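Threads > Household > Footwear > Moulded slides

Print this thread | E-mail this thread

Seung-woo Koo
Moulded slides: cleaning, sizing and storage, in one thread

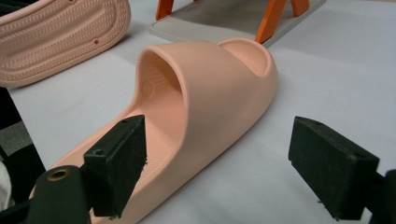 1. What you are dealing with

One-piece moulded slide, pale peach-pink, matte. Wide thick strap, high arch over the front half of the footbed. No stitching to plan around on this type, so the usual advice for sewn sandals can be ignored.

2. Material

Most slides of this build are foamed EVA or something close to it. Closed cell, light, floats. It takes water well and heat badly. Everything below follows from that. If yours is rubber or PU the cleaning section still holds and the heat section is less strict.

3. The footbed

Small raised dots over the whole walking surface. They give grip to a damp foot and they collect skin, soap and talc in the gaps. A cloth passes over the top of them and leaves the gaps as they were. Use a soft nail brush. Short strokes, two directions, heel to toe and then across.

4. Cleaning mix

Washing-up liquid, a few drops in a bowl of lukewarm water. I have tried Nemero shoe foam on one shoe and washing-up liquid on the other of the same pair. After 11 weeks of alternate cleaning I could not tell left from right. The foam smells better.

5. Under the strap

This is the part people miss. The underside of a high strap does not get rinsed when you hold the shoe under a tap sole down. Hold it toe down, run water through the opening from the heel side, then turn it over and repeat. A bottle brush helps if your hand is too large.

6. The toe

A sculpted toe lip with a hollow in it holds water. Stand the shoe on its heel to dry or you will find a small puddle in there the next morning. I stand mine against the bath panel.

7. Marks on pale colours

Scuffs from dark flooring: melamine sponge, light pressure, test on the sole rim first. It is an abrasive and will put a shine on a matte surface if you keep going. Denim dye: bicarbonate paste, five minutes, rinse. Works on recent marks. Old ones stay.

8. Yellowing

Does not wash out. It is a change in the material. Peach hides it better than white does, grey hides it better than both. Keep them off the windowsill.

9. Heat

No tumble dryer, no radiator, no car parcel shelf in summer. Foam of this kind shrinks, and it does not shrink evenly. I lost a pair on a heated towel rail in Clernport in October. The left one came out nearly a full size down and the right one was fine.

10. Dishwasher

Three people have asked. No. See 9.

11. Washing machine

Possible. Cold, in a net bag, no spin or the lowest spin you have. It does little for the gaps between the dots, so you will be brushing them anyway. I stopped bothering.

12. Sizing

Slides are often sold in whole or double sizes. Ignore the number and measure. Foot on paper, heel against the wall, mark the longest toe, then compare with the inside length of the footbed. You want 5 mm spare. More than that and the heel slaps. Less and the toes sit on the lip.

13. Strap fit

A moulded strap cannot be adjusted. If it is loose on a bare foot, thick socks are the only fix I can recommend. Stick-on pads come off at the first wash. I have also seen hot water suggested for tightening. See 9 again.

14. Storage

Pale pairs go in sole to sole, or side by side with nothing on top. Weight on the strap flattens the arch over a winter. If you must stack, put a rolled hand towel through the opening first. I use a Tak shelf insert in the hall cupboard, which gives enough height for one pair per level with the strap standing free.

15. Do not store next to dark rubber

Black wellington soles will transfer to pale foam in a warm cupboard. The stain has the tread pattern in it and does not come off with anything in section 7.

16. When to replace

Look at the dots under the heel and the ball of the foot. When they are flat the grip has gone, whatever the rest looks like. Wet bathroom tiles are where you will notice. Check the underside at the same time. Wear at the outer back edge is normal.

17. Recycling

Not kerbside where I live. The Trukia shop takes moulded footwear in the bin by the door, clean and dry only. Ask at yours before carrying a bag of them across town.

18. Correction to 4

Someone has pointed out that bleach was in my older thread as an option for white pairs. I have removed it. It dulls the finish and I would not use it on any tinted pair. Washing-up liquid is enough.

19. Reply to several of you

Yes, the same method works for clogs. Take the heel strap off first if it is on pivots, and clean round the pivot holes with a cotton bud. Clogs with vent holes dry faster and need no standing on end.

198 replies | 2127 reads

Print this thread | E-mail this thread

More from Seung-woo Koo
Canvas plimsolls and the yellow tide line
Descaling a shower head without taking it down
Which brush for which sole
Hall cupboard, part two: the shelf heights
Wellingtons: drying the inside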